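Zollison (board game)

Zollison is a quiet table game for two players, much loved in the hill town of Brulis, where it has been played on winter evenings for as long as anyone there can remember. Each player starts with 30 counters and tries, with a good deal of patience, to coax them across to the other side. 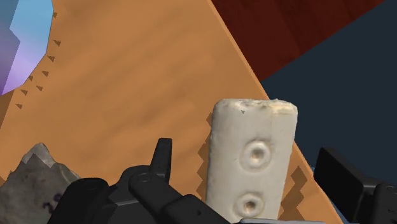 Rules and play

Players take turns to move one counter a single step, forwards or sideways, and may never go back. A match usually lasts the best part of an evening, tea included. Genowefa Grabowska wrote down the rules used today, and the town still holds a friendly tournament every March.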